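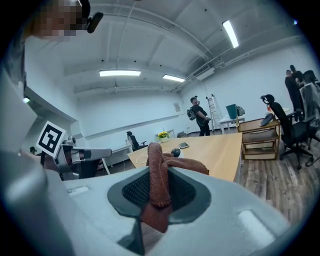

O tema do meu trabalho saiu de uma reclamação. No semestre passado, todo mundo que usava a pinça manual do laboratório voltava dizendo a mesma coisa: caixinha e copo vão bem, pano é um sofrimento. Resolvi então comparar dois tipos de ponta de dedo, a lisa de borracha (que a gente chama de Koteo, nome do projeto antigo de onde ela saiu) e a de malha preta, que o pessoal chama de Plerkine. Comecei pelo pano cor de ferrugem, que virou o meu pano oficial porque é mole e dobra em cima de si mesmo com a maior facilidade. Quando ele fica dobrado por cima da borda da ponta de malha, com uma sobra descendo bem pelo meio dela, a câmera da pinça enxerga o pano mas perde boa parte da malha, e foi justamente esse tipo de pega que me deu mais dor de cabeça na hora de anotar os resultados. Afinal, isso é uma pega ou é só um pano pendurado?

Imprimir | Enviar por e-mail

Relatório de projeto - Laboratório de Manipulação
25 de maio de 2020

O que eu queria saber

A pergunta era bem simples: qual das duas pontas segura melhor um tecido fino, e qual delas solta melhor? Eu achava que a resposta seria a mesma para as duas coisas, e meu orientador, o professor Emerson Coutinho, já avisou na primeira reunião que eu estava sendo otimista demais. Ele tinha razão (está registrado, professor!).

Como eu fiz

Foram 50 pegas com cada ponta, sempre com a mesma pinça, em seis sessões. Em cada pega eu partia do pano largado na mesa, fechava os dedos, levantava, esperava 5 segundos e abria. Marcava três coisas na planilha: se pegou, se ficou até o fim da espera e se soltou na primeira abertura. Para não viciar o resultado com o meu próprio jeito de segurar, o Eliécer Mamani fez metade das pegas. A mão dele é bem mais firme que a minha e isso aparece nos números, infelizmente para mim.

Também usei marcadores quadrados em preto e branco para acompanhar a posição das pinças. Perdi uma sessão inteira por causa deles: eu tinha cadastrado o tamanho errado no programa e todas as distâncias saíram esticadas. Só percebi em casa, olhando um gráfico em que a pinça atravessava a parede. Refiz tudo no dia seguinte, de mau humor, e foi a melhor sessão do projeto.

O que saiu

Com a ponta lisa, 32 das 50 pegas ficaram até o fim da espera. Com a de malha foi bem melhor, só 6 falharam. Até aí, festa. O problema veio na hora de soltar: a malha agarra a trama do tecido e o pano às vezes continua ali com os dedos já abertos, e eu tinha que dar uma sacudidinha. A ponta lisa não fez isso comigo nenhuma vez.

A dúvida da pega pendurada eu resolvi com uma regra meio caseira: se o pano só estava apoiado por cima da borda, sem ficar entre os dedos, contava como falha, mesmo que não caísse. A Hildegard Rieger, que leu a primeira versão deste texto, achou a regra dura demais. Eu mantive, mas guardei uma coluna separada na planilha para quem quiser refazer a conta do outro jeito.

Sobre a câmera

Essa parte nem estava no plano. Comecei com a câmera numa inclinação mais baixa, e qualquer dobra de pano cobria quase tudo o que interessava. O Arne Lenz sugeriu subir um pouquinho o ângulo e ajudou bastante, só que aí entra muito mais sala na imagem, com lâmpada acesa e tudo, e a exposição automática fica pulando. Acabei travando a exposição na mão - dá trabalho no começo de cada sessão, mas depois a gente esquece que existe.

O que eu faria diferente

Usaria mais de um pano. O meu é um só, e eu não sei dizer se a malha agarraria do mesmo jeito num tecido mais grosso, tipo toalha. Também anotaria a força de fechamento, que eu deixei por conta da mão de cada um. Em setembro quero repetir as pegas com uma ponta mista, malha na parte de baixo e borracha lisa em cima, que o Gunther Albers já começou a desenhar. A planilha completa está na pasta Kullska, no servidor do grupo, e quem quiser o pano emprestado é só me pedir!

Imprimir | Enviar por e-mail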